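# Boot trays and salt – what are you using by the door?

**mudroom_pat** – 2018-10-11

Trying to get the entry sorted before December this year. Last winter we had salt water run off the mat and under the edge of the oak floor, and I had to pull and replace 46 boards. I'm leaning toward the shoe-shaped trays, one per person, black with a raised rim.
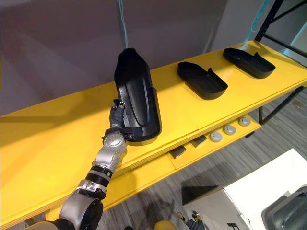
**gravelroad** wrote:

Single trays are fine for sneakers. For winter boots I would go with one long tray for the whole household. A pair of insulated boots with packed snow in the treads drops more water than you expect, and the small ones fill up. You also end up with gaps between them, and the gaps are where the floor gets ruined.

**mudroom_pat** wrote:

We have a narrow hall, so a long tray means everybody steps over it. The door also swings in. I measured and there's room for one row against the wall and that's it.

**Tilly_in_Stirside** wrote:

I have the Mevholm long one and it's been OK for three winters. The rim is low, though. Ours slopes a bit toward the kitchen (old house) and the water collects at one end and goes over. I put a folded towel in that end and swap it out at night. If your floor is level you won't have this problem.

**hank110** wrote:

Trays don't fix anything if people walk in on wet soles first. Put a stiff scraper mat outside, a washable mat inside, then the tray. We did it in that order and the salt stains stopped. The tray was the last thing I bought and the one that mattered least.

**gravelroad** wrote:

Disagree on that last part. The mat gets the loose stuff. The meltwater comes off over the next hour, when the boots are just sitting there, and that's the tray's job.

**hank110** wrote:

Then knock them against the step before you come in. Takes five seconds.

**gravelroad** wrote:

You don't have a seven-year-old.

**Jocelyn Doucette** wrote:

I refinished floors for a long time and most of the entry damage I saw was under rubber mats. People put down a rubber-backed mat in the fall and don't lift it until spring. Water gets under it and stays there, and the finish turns white or comes off on the mat. Whatever you buy, pick it up once a week and dry the floor underneath. Same goes for trays if they sit flat.

For the salt film, use warm water with a little white vinegar, wrung out well, then plain water, then dry it. Don't use it on stone tile.

**mudroom_pat** wrote:

That may be what happened to us. The mat was rubber-backed and I don't think I moved it once after New Year's. The boards were cupped in the exact outline of it.

What did you charge for a patch like ours? Our guy wanted 2000 for the hall, and then we got another quote of 3797 to sand the front room too so it would match. We only did the hall. It doesn't match.

**Jocelyn Doucette** wrote:

Depends too much on the area for me to say. New oak will darken some on its own, so give it a year or two before you pay for the front room.

**Tilly_in_Stirside** wrote:

Has anybody tried putting pebbles in the tray? My sister does it. Boots sit up on the stones and the water goes underneath.

**hank110** wrote:

Did it one winter. Looks nice for a week, then it's gray sludge and you have to hose off every stone. A cut piece of wire cooling rack does the same thing and you can rinse it in the sink.

**gravelroad** wrote:

Agree with hank on this one. We use a Candum rack insert. It rusted a little at the corners but it works.

**mudroom_pat** wrote:

OK. Plan is a scraper mat outside, a cotton rug inside that I can wash, and small trays along the wall with some kind of rack in the ones for boots. I'll lift everything on trash night so I remember. If the trays overflow I'll go to a long one and move the coat hooks.

**Tilly_in_Stirside** wrote:

Check the inside width before you order. My husband's work boots hang over the side of most of the single ones.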